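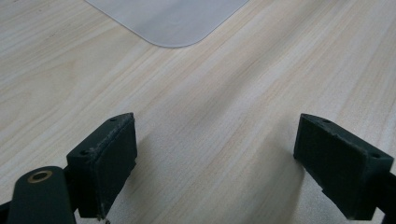

Pinça Zarno, dedos abertos. Desgaste na aresta superior dos dois dedos.

Início | Caderno | Pinças | Peças | Arquivo

Segunda-feira, 9h40. Manutenção da pinça manual Zarno, bancada de Humthorpe.

Motivo da abertura da entrada: folga lateral nos dedos, registada no fim do último turno, e deriva do zero de abertura. O contador marcava 1693 ciclos desde a última troca de casquilhos. O plano de manutenção não fixa limite para esta peça; a troca anterior foi feita por ruído, sem medição, e por isso não serve de referência.

Estado à chegada. Arestas superiores dos dedos gastas, com o material lascado e pó cinzento agarrado ao rebordo. O dedo esquerdo está pior. As faces laterais não mostram nada de relevante. O desgaste fica fora da zona de preensão e, por si só, não justifica trocar o dedo. Vem do contacto com o tampo quando o operador entra baixo e inclinado. Anotado na ficha, sem ação.

Folga. Medida com o comparador encostado à face interna, junto à ponta, forçando o dedo à mão nos dois sentidos. O direito está dentro do que se aceita. O esquerdo não. Desmontei o braço do lado esquerdo e separei as peças:

- pino: sem marca visível, diâmetro igual nas duas extremidades
- casquilho de latão: oval, o desgaste segue a direção do fecho
- furo do braço: bom, o casquilho saiu com a prensa pequena sem arrastar material
- parafusos do dedo: um deles saiu sem resistência nenhuma

O parafuso solto explica parte da folga. Não explica tudo: com ele reapertado antes de desmontar, a leitura baixou e continuou fora. São duas causas somadas, e a ficha só tem campo para uma. Escrevi as duas.

Casquilho novo do lote Chacko. Os anteriores da mesma gaveta tinham o chanfro de entrada por fazer e entravam tortos; este lote vem bem. Montado a seco, sem cola. Pino limpo com álcool, uma gota de óleo fino, excesso retirado com papel. Não usar a massa da lata azul nesta articulação, agarra o pó dos dedos e vira pasta abrasiva. Já estava escrito na entrada de agosto e encontrei massa azul na mesma.

Parafusos do dedo esquerdo: roscas limpas, trava-roscas de média resistência, aperto cruzado com a chave dinamométrica a 18 na escala pequena. O manual dá um valor mais alto, para inserto metálico. Os nossos dedos não têm inserto e o valor do manual esmaga o assento.

11h15. Remontagem concluída. Alinhamento dos dedos verificado com o bloco-padrão: fecho paralelo, sem luz na ponta. O lado direito não foi desmontado.

Zero de abertura. O procedimento do Fumstead pede três leituras a abertura total e aceita a média. Faço as leituras com a pinça pousada na posição de trabalho, virada para a mesa, e nunca com ela ao alto. Ao alto, o peso dos dedos tira a folga sempre para o mesmo lado e o zero sai bonito e errado.

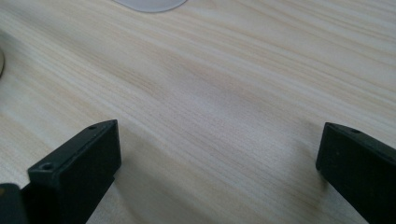
A abertura total tem de ser atingida sem forçar o batente. Se o operador puxa o gatilho contra a mola no fim do curso, o braço flete e a leitura vem maior do que a real. Largar, esperar que estabilize, ler. Na primeira passagem tive uma leitura fora e repeti a série toda; não se substitui uma leitura isolada, mesmo que o programa deixe.

Depois do zero, verificação a meio curso com o calibre. Desvio dentro do aceitável nos dois sentidos. Antes da intervenção, o erro a fechar era maior do que o erro a abrir, o que bate certo com o casquilho oval. Agora são iguais.

Zona de trabalho. A madeira clara do tampo, com veio marcado, continua a dar trabalho à deteção dos bordos dos dedos quando a luz vem rasante. Com luz difusa, os dedos pretos destacam-se bem e o seguimento aguenta. As sombras por baixo dos dedos são suaves e ficam longe do limiar. Não mexi na exposição. Mudar isso no mesmo dia em que se muda o zero impede que se perceba depois qual dos dois causou o quê.

Peças translúcidas são outro assunto. O bordo do plástico fosco confunde-se com o tampo e os reflexos pequenos no rebordo são tomados por contorno. Fica para uma entrada própria.

14h20. Ensaio curto de abrir e fechar em vazio. Sem ruído, sem prisão a meio curso. A folga do lado esquerdo, medida de novo no fim, não mudou em relação à leitura das 11h.

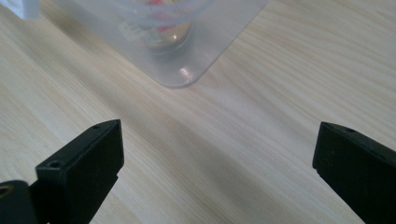
Ngân Đào discorda de eu ter deixado o lado direito como estava. O argumento é que os dois casquilhos trabalham o mesmo número de ciclos, e que trocar só um deixa a pinça com rigidez diferente de cada lado, o que se nota a segurar peças leves. Propõe trocar sempre aos pares e guardar o usado que ainda esteja bom para ensaios.

Aceito em parte. A assimetria existe, mas com o comparador fica abaixo do que consigo repetir de uma medição para a outra. Fica acordado assim: direito em observação, nova medição na próxima limpeza, troca se a leitura subir. A partir da próxima intervenção, encomenda-se aos pares.

Pendentes:

- pedir casquilhos Chacko, mesmo lote se ainda houver
- tirar a lata azul da gaveta das articulações
- acrescentar segundo campo de causa à ficha
- limite de ciclos para o casquilho: falta pelo menos mais uma troca com medição

Contador reposto a zero. Casquilho velho em saco, com etiqueta, na caixa de peças gastas.

Comentários (3)

rt_oficina: O valor 18 é só para os dedos ou também para o suporte de trás? Na ficha está igual para os dois.

Ngân Đào: Só para os dedos. O suporte tem inserto, vai com o valor do manual. Corrijo a ficha.

bancada_sul: A nossa tem a mesma folga do lado esquerdo. Era só o parafuso, o casquilho estava redondo. Vale a pena reapertar e medir antes de ir à prensa.

Entradas relacionadas

Casquilhos Chacko: chanfro de entrada
Zarno: lubrificação das articulações
Fumstead: zero de abertura, procedimento revisto
Humthorpe: luz rasante na bancada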